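Chiharu Wada has run the summer science camp at Landeg Nature Center since the days when it fit in one classroom. In June the camp took 13 middle schoolers out to the marsh for two nights to look at bats and moths.

"We used to do everything in daylight," Wada said. "The kids would ask what lives out there after supper, and I had no good answer for them."

The group set up a white sheet and a lamp near the boathouse at 9 p.m. and wrote down every moth that landed. By the end of the second night the notebooks held 436 entries, many of them the same few species.

Wada doesn't mind the repeats. "That's what a count looks like. You write down the same brown moth over and over, and then you get one you've never seen."

Bats were harder. Genji Sasaki, a retired biology teacher, brought two detectors that turn the calls into clicks people can hear. One stopped working the first night, so the students took turns with the other.

"They were more patient than I was," Sasaki said. "I wanted to go get a new battery. They just passed it down the line."

Hinata Hirose, 12, kept the bat log. She said the mosquitoes were bad and the clicking got faster when a bat was close to a bug. She plans to come back next summer if her soccer schedule allows it.

Wada would like to add a third night and start later, though parents will have to agree to the pickup time. Sign-up forms go out in the spring through the schools.
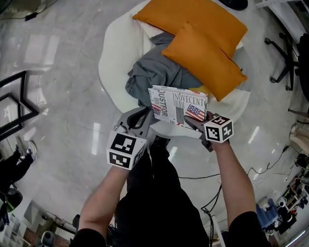 What to Bring to Night Camp

Long pants, closed shoes, a water bottle and a flashlight with a red cover. Phones stay in the lodge.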